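Products > Washroom Supplies > Foaming Soap
Print this page | E-mail this page

Boltov Foaming Hand Soap

A mild foaming soap for offices, clinics and school washrooms. It rinses quickly and leaves little scent. Each pump bottle comes with a locking collar – turn it left to open. Refill jugs are sold separately and fit the Turkance wall unit. 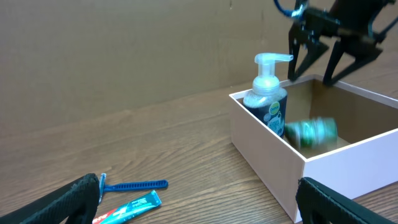

Ordering

Bottles ship in cases of 19. A full refill jug gives about 4,000 pumps, and the half jug gives 2,000. Mixed cases are available on request. Orders placed before 2 p.m. leave the Bermúdez warehouse the same day.

Also in this range

We carry wipes, paper towels and small packaged goods for break rooms. Most lines come in original and unscented versions. Ask for the Trestetti price list, updated every June.

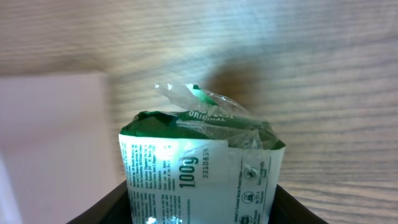
Green and white packet, Original

For samples or account questions, ask for Azucena Orozco in sales. Nilton Carhuamaca handles returns.

Contact us | Copyright Boltov Supply | Back to top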